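Star ratings for children's picture books measure the wrong thing. A rating is usually posted within days of purchase, by an adult, after one reading or none. It records the cover, the binding and the mood of the gift. A picture book is built to be read many times, and its faults appear late.

I keep a log of read-aloud sessions at the Londley branch library. It now covers 355 sessions. Titles that scored 5 stars online were requested again no more often than titles with middling scores. Word count was a better guide. Books under 500 words came back — books near 2,000 rarely did, whatever the reviews said.

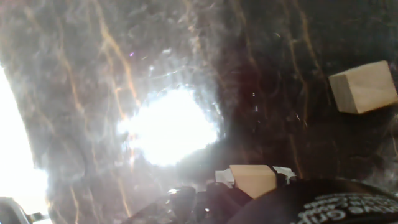
Terence Catterall has argued that repeat requests favor rhyme and punish slower stories. He is partly right, and a log should mark rhyme in its own column. Mine has done so since September. The remedy is more data per title, with the age of the listener and the number of readings stated. A review that gives neither should carry less weight in a buying decision, and library systems that import ratings should leave it out of the average.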